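About Jolovia

Jolovia is a small cooking school above a shoe repair shop. We teach people to make weeknight dinners out of ordinary groceries. We don't teach wellness, and we won't tell you that a soup can fix your skin.

The school was started by Teodoro Carretero after nine years of cooking in hotel kitchens and a shorter, unhappier stretch writing recipes for a juice bar. The juice bar wanted every drink on the menu to "support" something. Teodoro kept asking what the beet one was supposed to support, and never got an answer he could repeat to a customer with a straight face. He left in May and rented our first room that same month.

We are suspicious of most of what gets said about food. Superfoods, for one. Alkaline anything. Recipes that say the onions will caramelize in 6 minutes, when they'll be pale and a bit floppy at 6 minutes and you'll be standing there wondering what you did wrong. Before a recipe goes into one of our classes, three of us cook it at home on our own stoves, and if the times don't match, we change the times. A lot of recipes get dropped at that point. The cauliflower pizza crust got dropped twice.

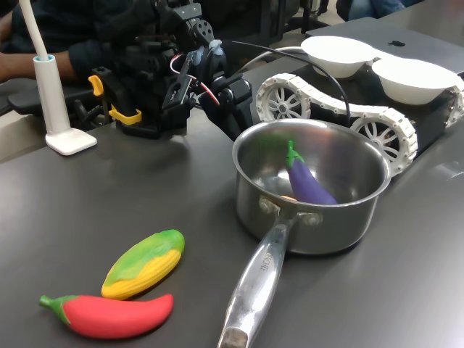 The same goes for equipment. We get offers from companies who would like their blender on our counter, and so far we've said no to all of them. If you already own a knife that cuts and a pot with a lid, you can take any of our beginner classes. People do show up with a receipt for something expensive they were told they needed, and we suggest they hang on to the receipt.

Classes are kept to nine students. Durkitz is the beginner course: stock, beans, eggs, rice, a roast chicken, and what to do with the rest of the chicken. Pikbridge is for people who can cook but are bored with their own food. (Both are named after streets Teodoro used to live on. We've been told the names are confusing and we agree.) Our vegetables come from Nieto, a grower we like mainly for telling us when the tomatoes are bad.

We don't hand out certificates. We have a file of more than 1000 recipes, and students can copy whatever they want from it, including the ones with rude notes in the margins.

Will a course change your life? Probably not. You should be able to make a decent pot of beans, though, and if you can't, come back and sit in on that class again for free.

The office is open from 3 p.m. until the evening class starts. Please use the side stairs.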